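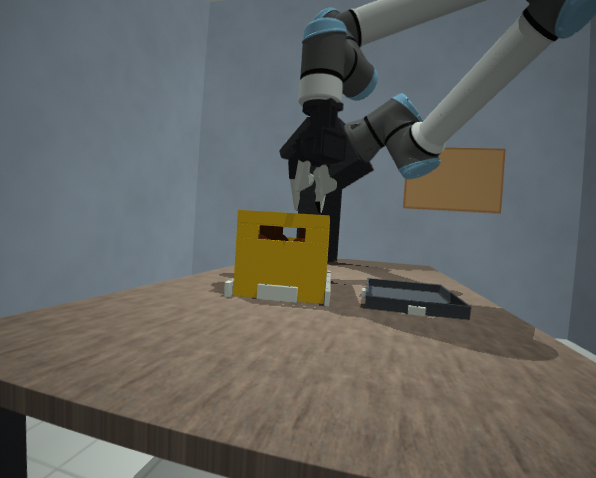
Delwyn Hinds
Senior Reviewer, Automation Equipment and Software

Product Review: Kandach Workcell Simulator, from Brakoveck
September 23, 2019

Kandach is a simulation package for planning tabletop work with one or two robot arms. It is sold by annual license, and the license reviewed was the standard one, which covers 8 workstations. The package was tested at our Ostildale office over a period of nine days.

The trial task was a transfer from a yellow crate to a shallow black tray, with two arms sharing one table. Both containers are held in place by small white fixtures, which the user positions from a parts menu. The menu holds 151 items at present. Crates and trays are well covered. Tables are limited to a few sizes, and the wood finish cannot be changed without editing a text file.

Setup was completed by Freya Tindall, who had no earlier experience with the software. The written guide is clear on arms and grippers. It is weak on lighting, and two of its pages refer to a menu that has since been renamed. Support staff at Brakoveck answered our question on this point the same afternoon.

The arms are drawn with care. Joint covers are shown in light blue against off-white tubes, so the bend of each arm can be read at a glance even where one passes in front of the other. Gripper fingers are modeled separately and may be adjusted by the user. Shadows on the tabletop are useful for judging height, although their edges are rough in places.

Path planning was tested with 300 runs. Kandach reported possible contact between the arms before each run began, and the warnings named the joints involved. The log files are long and would benefit from a search function. Exporting a finished program to the Galli controller format required a separate download.

Kandach is recommended for training departments and for small plants planning a two-arm station. Buyers who need conveyors should wait for the next release, as the current version does not include them.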